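The hundred strokes, and other things my aunt told me

I grew up being told to brush my hair a hundred strokes a night. My aunt did it, her mother did it, and neither of them could say what the hundred was for. Shine, I think. My own hair at the end of it looked like a dandelion.

So I was already in a bad mood about this when Plilero started turning up everywhere I looked. Plilero sells a brush. It costs $152. For that you get a brush, a cloth bag, and a booklet on "scalp rhythm" that I read twice in the store and still couldn't explain to you. The claim is that 25 days of use will leave you with "more awake" hair. Awake compared to what? There's no before measurement and no after measurement, just a woman by a window looking pleased.
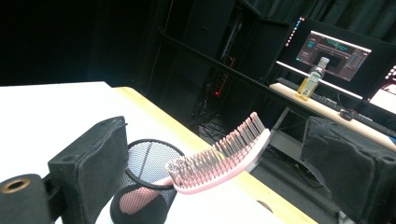
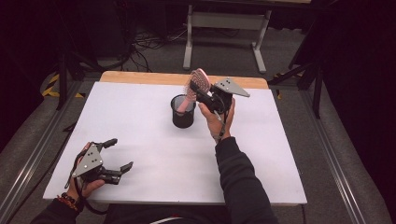 My friend Oleksandra Kravchuk cut hair for 22 years, and I asked her what she'd pay for a brush. She said whatever the drugstore wants, as long as the pins don't scratch. Brushing gets tangles out. It moves a bit of oil down from the scalp, and if your hair is straight you might notice that. If it's curly like mine, you'll mostly notice the frizz. She also said that people who brush hard every night tend to have more broken ends, and then go out and buy a serum for the broken ends.

I looked at the reviews too. A lot of the glowing ones on the Plilero site use the phrase "my stylist was shocked." Maybe stylists are easily shocked. The Emia people did the same thing with their silk caps a while back, and I fell for that one, so I'm not claiming to be above it. The cap slid off by midnight and I'd find it under the bed.

I'm willing to be talked out of this. If somebody has used one for a few months and kept a cheap one going on the other side of their head, write to me, I'd love to see it. Until then I'm going with a wide comb in the shower and leaving it alone the rest of the day. My aunt has been informed and she isn't happy.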